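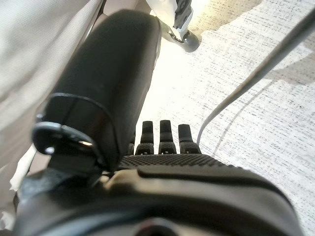
*The hand from the wrist camera, thumb on the left, fabric hanging behind it.*

# Vimidora open day clips

Hi! I put this set together after our open day at the Hodthorpe workshop on Tuesday, November 22, 2022. We had the hand running most of the afternoon, and so many visitors asked for the footage that I figured I'd just post it (sorry it took me until December).

## What you get

- 2,264 short clips, all from the wrist camera
- three folders, one per demo: `reach`, `fold`, `handover`
- a `notes.csv` with my comments, typos included

The handover demo was the crowd favorite by a mile. Kids lined up twice! I only kept clips where no visitor's face shows, so that folder is a lot thinner than the other two.

## Good to know

The thumb takes up a big chunk of the view - that's normal for this mount, so don't crop it out if you care about contact. Bright floor areas can wash out to nearly white. I left the exposure alone.

Clips named `shukla_*` use the older controller settings and move slower. Anything named `rorkum_*` is the newer set, and I'd start there. Please don't mix the two when you compare timing, I did that and lost a whole evening.

## Still to do

- fix the timestamps in `fold` (they drift by around 3 seconds)
- add the missing labels for `handover`

Found something weird? Open an issue and include the clip name.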